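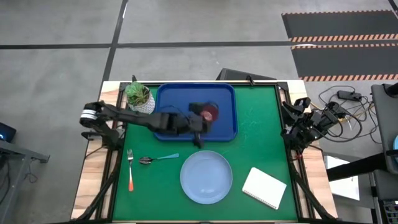 The left arm with a dark red round object over the blue tray; the right arm is folded at its side.

Let the bad examples stay
By Nivaldo Cordeiro
2nd March

I have worked for four years with people who teach robots by showing. One person moves a pair of handles, the arms on the table follow, the cameras record, and later a program learns from all of it. The work is slow and a little boring, and I like it very much. But I have a complaint, and it concerns what we throw away.

When I came to Culcombe, the rule was already written on a sheet beside the operator's seat. An example is good if the task is finished, if nothing falls, if the arm does not stop on the way, and if the operator does not correct himself. All other examples are deleted. I followed this rule for a long time and I never asked who wrote it. I think it came from Venduveck, where the first operators were trained, and it travelled with them as a recipe travels with a family.

In July we made a collection which we called Falcão. The task was simple to say: take one thing from the table, put it in the tray, take the arm back. We recorded 438 examples. After the checking there remained 271, so 167 were gone. I was one of the people who pressed the delete key, and I remember that I felt proud of how clean the folder had become.

The trained system was elegant when everything went well. It went to the object in one line, closed the fingers, lifted and placed. Then one morning the fruit turned a little under the finger, and the arm closed on air. What did it do next? It carried the air to the tray, opened its fingers with great care above it and went home. It had never in its life seen a person miss.

I find this very natural. If you learn to drive only from films of perfect driving, you don't know what a hand does when the wheel slips on ice. In those 167 deleted recordings there were many misses, and after almost every miss there was a human being who saw it, opened the fingers, went back a small distance and tried again. That was the most useful part of the whole month, in my opinion, and we put it in the bin.

My colleagues have arguments against me and they are not foolish. The first is that a system which copies people will copy the mistake together with the repair. This is true. If you put in all the bad examples without any mark, the arm will learn to hesitate, and sometimes to miss on purpose, if one can say that of a machine. I have seen an arm which stopped above every object like a person who has forgotten why he came into the kitchen. So I don't ask that everything goes in the same basket. I ask that somebody marks the moment when the mistake begins and the moment when the repair begins. The repair can be used for teaching at once. The mistake can wait, and maybe later it teaches another program to say what is going wrong.

The second argument is time. Marking costs more than deleting, I know. In Falcão I later tried to mark ten recordings in this way, from those which a colleague had by luck still on his own disk, and it took me most of an afternoon because I was changing my mind all the time. Where does a mistake begin? When the finger touches the wrong side, or before, when the wrist was already turned badly? After some practice it goes faster. 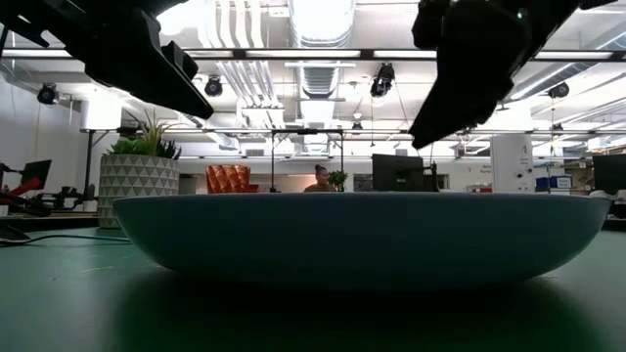
Also there is the question of two hands, where I think the clean rule does the most harm. With one arm, a person quickly becomes smooth. With two arms over the same object, almost nobody is smooth. One hand arrives first and waits. The other comes from a bad angle, goes up again, comes down. A wide object is pushed by the first hand before the second is ready to hold it. If we keep only the recordings where both arrive like dancers, we keep the work of our best operator on her best day, and the system learns her style and nothing about the problem. The new operators, who make all the interesting errors, are almost not present in the data.

I have noticed one more thing, about the people this time. When operators know that each small correction means a deleted recording, they begin to choose easy positions. They put the object where the arm can reach it well. They don't say this to anybody and perhaps they don't know that they do it. I did it also. The table looks varied, there is a plate, a spoon, some other things, but the object that matters is always in the comfortable place. In this manner the rule cleans the data a second time, before the recording starts.

The people at Rakent, with whom we exchange recordings, do it in a different way. They keep everything, and each operator writes one line after each example, such as "missed, took again from left" or "second hand late". Their folders are ugly. It is hard to find anything in them. But when their arm loses an object, it looks for it, and I would give a good number of our clean examples for this behaviour.

I don't want to make from this a big theory. There are recordings that deserve to be deleted: when a camera has stopped, when the clock of one arm is wrong, when the operator has sneezed and everything went on the floor. But a person who misses and takes again is doing the task, and doing it as it is really done. I have asked that for the next collection we take the sheet away from the operator's seat and put there only a pencil and a list for the remarks. The answer was that we can try it with one operator first. I said that this operator will be me, because I miss quite a lot.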